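CHAPTER 8
A Place for Everything: Sorting and Labeling at Home

June 30, 2019
By the Plirix Home Skills Editors

If you have worked your way through the first seven chapters with us, you already know how to wash a thing, fold it, mend it and, when the time comes, let it go. Now we get to the part I have been looking forward to since January - deciding where everything lives. It sounds like such a small matter, and yet I have watched whole afternoons disappear into hunting for a roll of tape that was sitting in with the bananas.

We begin with a table, a few woven baskets and a sheet of paper with one word written on it. Please don't go out and buy anything fancy for this chapter.

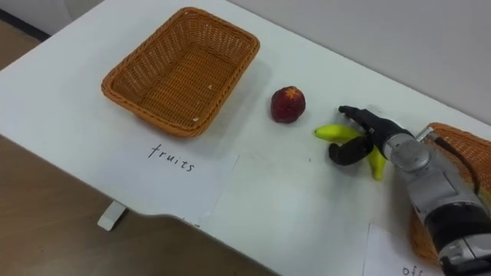 A label should use the word you would say out loud. In our Distcombe classes people love to write "fresh produce, assorted," and then they can't read their own handwriting from the doorway. Write "fruits," write it big, and set the paper right in front of the basket it belongs to.

Next comes the question of size. Put a larger basket where your hands naturally reach, and let the smaller ones sit toward the back, near the wall, for things you want less often.
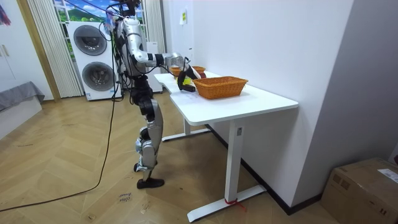

Take up one object at a time, decide, and put it down in its basket before you touch the next. I know it feels slow! A pantry of 316 items looks hopeless on the first morning, but you are only ever deciding about one of them, and the deciding gets quicker as you go along.

You will also meet the odd item that fits no category at all (tape is the classic one, and string). Give these a basket of their own for now. We will come back to them in Section 11, when we talk about drawers. 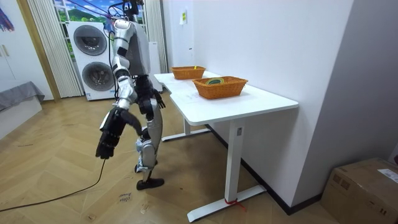 Before you start the first exercise, clear a surface at a comfortable height and write out one label. One is plenty. Your categories will change once you see what you really own, and it is a pity to waste good paper. 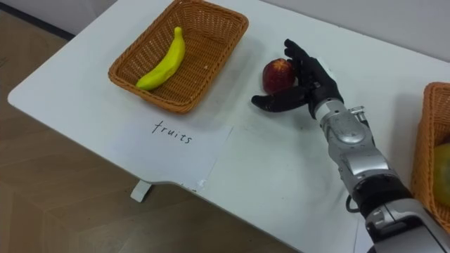

Figure 8.4. A banana in the basket behind the "fruits" label.

Keep your first label when you have finished, as you will want it again for Exercise 2.

8 comments | 1000 shares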